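Last updated in March
4 min read

The attendance figure on the scoreboard said 2000. I have sat in that stadium for eleven seasons and I know what it looks like with a real crowd in it, and whatever was there on the night we lost to Marnmont was a good deal thinner than that. Fine. Every program rounds up. But I think the attendance number is a decent place to start when you're trying to figure out how much of what Vovstead football says about itself you should believe.

Let me back up. We lost by 17, and if you only read the recap on the school's site you'd come away thinking it was a step forward. "Competitive for three quarters" was the phrase. It was 10-10 at the half, I'll give them that. Marnmont had fumbled inside our 20 and missed a kick I could have made in work boots. Take away those two gifts and we're talking about a very different halftime, and a very different recap.

Then came the third quarter, when Marnmont figured out that our linebackers were biting on every single fake, and ran the same counter play until somebody stopped it. Somebody never did. They finished with 281 yards on the ground. I've seen people on the message board explain this by saying the defense was on the field too long, which is true, and it was on the field too long because it couldn't get off the field. That's a circle, folks.

Coach Ilídio Leitão said afterward that the effort was there. I like Leitão. He answers questions, he doesn't snap at the student reporters, and he stayed when the job got ugly. But he has said the effort was there after each of the last five losses, and at some point I'd like to hear about tackling. 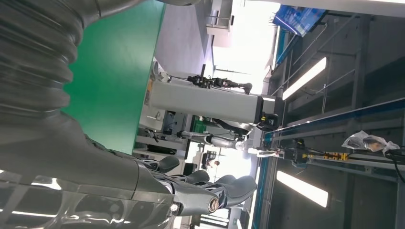 Dark grey fingers, green surface.

So now the big offseason idea is a new strength and conditioning plan out of Driketti, the outfit that supposedly turned things around at Ezzat. Did it? Ezzat went from three wins to six the year they signed on. They also brought back nine starters on offense, got a transfer quarterback with a real arm, and swapped their two hardest road games for home dates against teams that could barely field a punt unit. I'm sure the squats helped. I'd just like to see anybody separate the squats from the schedule before we start printing shirts.

The pitch is that we fade late because the players are tired. Maybe so! We were outscored badly in fourth quarters last fall - I won't pretend otherwise. But go back and watch the Marnmont tape. The missed assignments start on the second drive after halftime, when everybody has had a long sit and a drink of water. A safety lining up on the wrong side isn't tired. He doesn't know the call, or he never got it.

The one player I'd build around is Mohcine El Sherbiny, who ran for 967 yards behind a line that changed faces almost every game. He got the ball four times in the second half against Marnmont. Four. We were down a touchdown for most of the third quarter, so don't tell me we had to throw. I asked a guy in my row what he thought the plan was and he just laughed and went to get a pretzel.

I keep hearing that next year's schedule is softer and that seven wins is realistic. I heard the same thing last spring. I heard it the spring before, too, from some of the same people, and we won 2 games. You can talk yourself into anything in March, when all the corners are fast and all the sophomores have put on good weight.

I'll renew my seats, same as always, and I'll go to the spring game if it doesn't rain. If El Sherbiny gets twenty carries in the opener I'll write something nice. Until then I'm keeping my money off seven wins, and I'd want to see who's calling the defense before I said five.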